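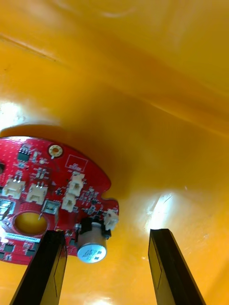 Ineke Vardal

The new piece by the Luvov Quartet has no first page. The four players have the same music on their stands, but each of them may begin at a different line, and they agree on it only some minutes before the concert. I heard it two times in Ekedton, and I would not have known that it was the same work.

The title is "Dalisay," and it lasts 70 minutes when the players are in a hurry. On the second evening they were not. The viola stayed on one low note for so long that a man near me closed his program and put it in his pocket. After this the cello came in very softly, and I forgot the man.

The hall in Ekedton has 958 seats. For such quiet music it is too large, and from the balcony I lost many of the small sounds, above all the ones made with the wood of the bow. In Plemby, where the quartet rehearsed during the winter, they played in a former school with a low ceiling. People who were there in December told me that you could hear the players breathe. I regret that I did not make the trip.

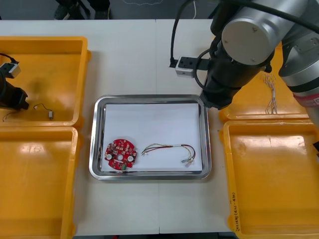 *A round red circuit board and a wire harness, laid on white paper.*

The score has 269 short lines, most of them with less than ten notes. It is not difficult to read. The difficulty is in the waiting – a player must hear when the others have finished a thought, and there is no conductor to show it. In the first concert the second violin entered too early, I think, and the whole middle part became nervous.
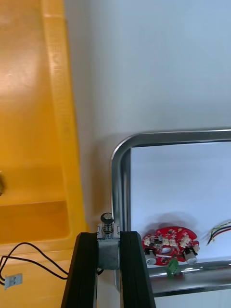 I liked the nervous version better. The second evening was more beautiful, but it was also more sure of itself, and the long silences felt prepared. The quartet will play the piece again in Plemby in December, in the same low room, and this time I have a ticket.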